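4.2 Drawer task

The second test used the Stodum kit as it is sold, with the gripper, cable and control software supplied by Vasis and no parts of our own added to the arm. We wanted to know how far a buyer could get with the settings in the printed guide. The drawer task is the one the maker recommends for a first trial, and it needs little space: a small cabinet on a tabletop, with the arm reaching in from above.

Each run began with the drawer shut. The operator started the program from the keyboard and did not touch the arm again until it had stopped. We made 300 runs in all, split evenly between the four grip settings in the guide. The cabinet was put back against the same marks before every run. A run was counted as good if the drawer came open by at least half its depth and the fingers still held the front at the end. 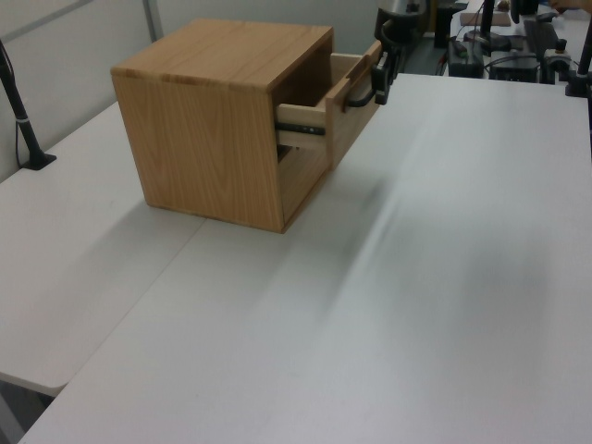
Figure 4. Drawer task with the Stodum kit. The gripper holds the top edge of the drawer front; the drawer is partway out and the slide is exposed along its side.

Grip setting made more difference than speed. With the lowest setting the fingers tended to slip off the rim soon after the pull began, and most of the failed runs came from this group. The two middle settings gave much the same results as each other. The highest setting held well but sometimes shifted the whole cabinet, and the guide does not warn of this.

The cable also needs some care. It hangs in a loop near the fingers, and on a few runs it caught under the drawer front as the arm came down. Tomos Eynon, who ran most of the trials, shortened the loop with a tie and the fault did not come back. Vasis sells a clip for the same purpose, but it is not in the basic kit.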